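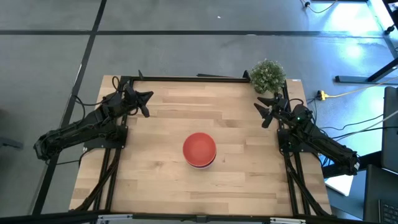 *Red bowl on the butcher-block table.*

Re: knee pads + the mouthguard thing

Quick one before I head out, sorry for the typos in advance.

> Couple of questions for the list. Our rec league (adults, mostly 30s and 40s, indoor soccer) had a bunch of knee and ankle stuff last season and now the rink we rent from, Drullberg, wants every player to sign a new waiver. Two pages. It says we give up claims "of any kind including negligence." Is that normal? Would it even hold up?
>
> Also, does anyone make players wear mouthguards? I got pushback when I brought it up. And if somebody gets hurt, who writes it down, the ref or the captain?

Normal, yes. We signed nearly the same one at Kourkoulas when we moved over there in October. Hold up? Depends on your state. Some let a place waive ordinary negligence, some won't, and plain old carelessness is not the same as leaving a broken board sticking out that three teams already complained about. I'm not a lawyer. Ask one who's in your state, an hour of their time is cheap split across a league.

What I'd look at in the waiver before anything else: does it make YOU (the league) pay the rink's legal costs if a player sues them. Ours did. Buried in the second page, small type. We asked them to strike it and they did, no fuss. Would not have caught it except someone's sister reads leases for a living.

Second, does your own insurance cover it. We have accident coverage through the league, it's the "excess" kind, so the player's own health plan goes first and ours picks up part of whats left. One ankle surgery last year left the player with $2,370 after his plan paid. Ours covered it minus the deductible. But he had to get the form in within 90 days of the injury and he nearly missed it, didn't know there was a form. Now the form link is pinned at the top of the team page and captains get it on a card.

Mouthguards. We require them for keepers, strongly suggest for the rest. Most people wear them now. Grumbling lasted maybe a month. The boil kind from the drugstore are fine, get two, they vanish.

Who writes it down: both. Ref marks it on the game sheet, captain fills out the injury report the same night. Same night!! Not next week. Memory goes to mush, and if there's ever a dispute over a wet floor or a late tackle you want it on paper while people still agree. Ours has: name, time, what part of the floor, what the player said hurt, who saw it, did they leave on their own. Nothing fancy. No guessing at whose fault it was, leave that out completely. We have 168 players across Urar and Rullell divisions and one half-page form does it for everybody.

Oh and take photos of the floor if the floor was the problem. Before anyone mops.

Can send our form if you want, it's a Word file, ugly but works. Somebody on here had a better one for youth teams with the head injury checklist, speak up if thats you.

Gotta run, game at 7:15 and I have the pinnies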